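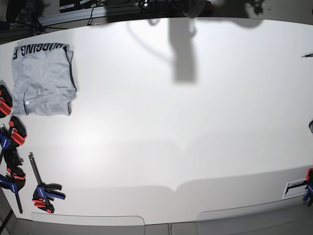
## Folding, one take at a time

The shirt is light gray with black lettering, and at Rostent it counts as a single task: start flat, end as a rough rectangle on the left side of the white table. Jacinto Galindo's group wants 3,000 recorded folds before it trains the next version of its model, which carries the in-house name Orel.

Each take is driven by a person. Iraís Manríquez does most of the driving and stops after 12 takes in a row - past that, her motions get shorter and the model learns the shortcuts. Takes with a pause longer than 7 seconds are dropped.

The bar clamps stay at the edge of the table between sessions. If the table shifts, earlier takes no longer match later ones, and the first batch of 342 was thrown out for that reason.

Light is harder to control. Soft shadows fall across the tabletop from whatever hangs or stands above it, and Galindo has chosen to leave them in. "A model trained on a clean table fails on a dirty one," he says. Fulgencio Meléndez, who labels the takes, would prefer a diffuser.

Labels are plain: done, not done, redo. A lumpy fold passes if the sleeves are tucked under. Collection runs until September, when the group moves on to towels.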